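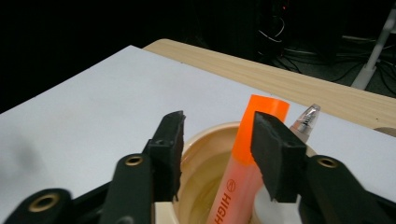
Posted by Van den Broek
01/06/2024

I have gone back to paper maps and I'm so happy about it! We're planning a walking trip for April, 16 days in Brittany with Plelo as our base, and for the first week I did everything on my phone like a sensible person. Zoom in, lose the river. Zoom out, lose the path. Then I dug the big folding map out of the closet, spread it over the kitchen table (it covers the kitchen table, and a chair) and planned four walks before dinner.

What I love is everything you find by accident. You follow one road with your finger and there's a chapel, or a mill, or a tiny lane that bends twice for no reason at all, and now you have to go and see why. I've marked more than 120 spots so far. Orange is for places we really want to walk to, pencil is for the maybes, and the maybes keep winning.

My old map from our trip to Otley is still the best souvenir I own — soft as cloth along the folds, with a coffee ring over a hill we never did climb. I can look at any corner of it and remember what we had for lunch.

One tip if you're starting out: fold it to the part you need before you leave the house. I learned that on a windy ridge, with half of Yorkshire wrapped around my head.

Next job is cutting the longest walk down to 10 miles. I keep adding chapels, so wish me luck. If you have a favorite path in that part of the world, please leave it in the comments — I've got plenty of orange left.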